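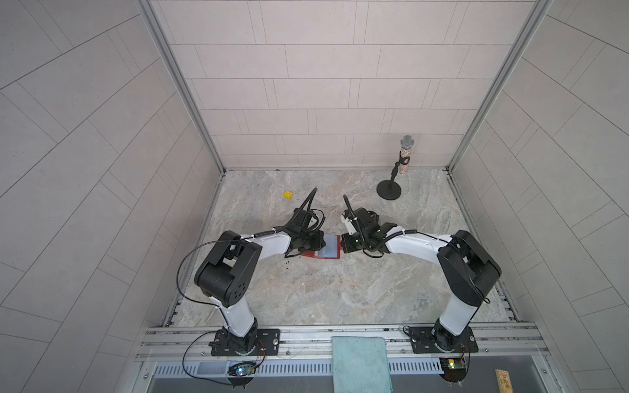 1/ The Wasdale emergency alert audit was posted on 23rd July. It runs to 82 pages and most coverage stopped at the summary. Notes on the parts I think matter.

2/ Background: county officials sent an active-threat alert by text during the warehouse shooting. The governor's office has said since that night that residents were notified "promptly." The report puts the first message 27 minutes after the first 911 call.

3/ Of those 27 minutes, dispatch accounts for four. The rest is approval time. Under county policy, a threat alert needs sign-off from the emergency director and the sheriff, and the sheriff's line was busy.

4/ Table 6 is worth reading closely. 401 phones registered for alerts inside the zone got nothing at all. The vendor, Arkitz, lists them as "delivered to carrier." The auditors list them as failed. Both labels appear in the governor's press release as if they meant the same thing.

5/ The governor's proposal is a new state screening office for gun purchases. Argue for it or against it, but it has no bearing on alert approval. The bill text (section 4) does not mention alerts.

6/ The opposition bill isn't better. It moves contract authority to the state and names Dreßler's district as the pilot site. It leaves the two-signature rule in place.

7/ Tarık Tatlı raised the two-signature rule at the county hearing last year, on the record, page 19 of the minutes. The motion to review it was tabled and never came back up.

8/ For comparison, Zulitz County lets the shift supervisor send a first alert alone, with review afterward. The appendix covers its false alarms. There was one, corrected by a second text.

9/ Correction to 4: the vendor's wording is "handed to carrier," not "delivered to carrier." The press release uses "delivered."

10/ The county board takes up the audit in August. Written comments go to the clerk and need a street address. The agenda currently lists it as "receive and file," meaning no vote on the policy.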